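Okay, slide five. Everyone still with me? Good, because we're getting to the colour pages, and I've been looking forward to these all week.

So Plirno ran for 191 pages if you count the backups, 196 if you count the covers the way the collected edition does. I go with 196, fight me at the break. The first two chapters are pure setup — Carier is a salt port, the guild wants it, the lighthouse family won't sell — and I know plenty of people bounce off right there. Please don't! Chapter three is where the lettering goes strange and the Steltix start talking in the gutters between panels.

(Pause for the spread. Let them read it.)

My favourite bit is the ferry crossing. No dialogue, grey washes, and then one orange lantern at the bottom right. I must have read it a dozen times before I noticed the captain has changed coats.

Skip the Hyvönen reprint if we're behind. If not, mention that the paper's heavier and the blacks fill in, so grab an old copy if your library has one.

Questions, then the sign-up sheet for December. I'm bringing the anthology — bring whatever you like.

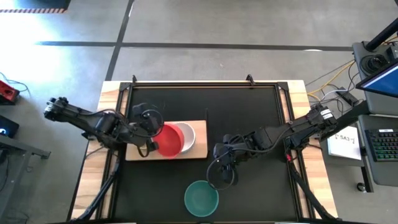

Comics and Graphic Novels Club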